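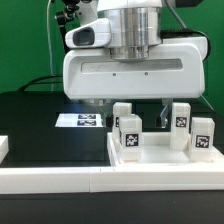 White blocks, white tray, black table.

I have owned, at a conservative estimate, every kind of building block a person can own without being a child or a nursery. Farzana Khan, who has known me since school and has therefore given up being polite, calls it the Collection, with a capital you can hear. I call it a box under the stairs. It's two boxes, if we're being strict.

What I keep coming back to is the plain white rectangular sort. I went off coloured ones years ago. A red block next to a yellow block always ends up looking like the waiting room at the dentist, and you spend the whole time worrying about whether the blue should go next. White on a black table is another matter. You put four of them upright on a white tray and suddenly you feel you ought to be charging admission.

The tray matters more than people think. I used to do without and build straight on to the dining table, which has a lean to it that I blame on the floor and my brother blames on me. Then I got a tray with raised edges, and the edges are the whole point. A block that falls over on a bare table goes under the sofa and stays there until you move house. A block that falls over on a tray mostly just lies there looking sorry for itself.

My first tray was a Gakmont, bought for 13 pounds in a shop that was closing down, and I can see why it was closing down. It bowed in the middle. Everything I stood on it drifted gently inwards as if the blocks had something private to discuss. The Zisport one that came after was flat but so shiny that a firm breath would send things skating. I kept it for biscuits, where it has been a great success.

As for the table, go matt. I painted mine black in April over a long wet weekend and it took more than 20 hours, most of which was waiting for paint to dry and touching it to see if it had. There's a thumbprint near one corner that will outlive me. But it doesn't throw the lamp back in your eyes, and you can see the edge of every white thing you put on it. You can also see every crumb, cat hair and speck of dust in the postcode, so keep a cloth handy.

Then there's the question of what you do with them, which is the one my mother asks. You stand them up. You move one a bit to the left. You decide it was better before and move it back, except you can't find exactly where before was. That's a Sunday afternoon gone, and I've spent worse ones at garden centres.

Farzana came round last week and knocked over the lot reaching for the biscuits. She put them back in what she said was the same order. They're all white, so I'm in no position to argue, but I've been looking at the second one along and I'm not happy with it.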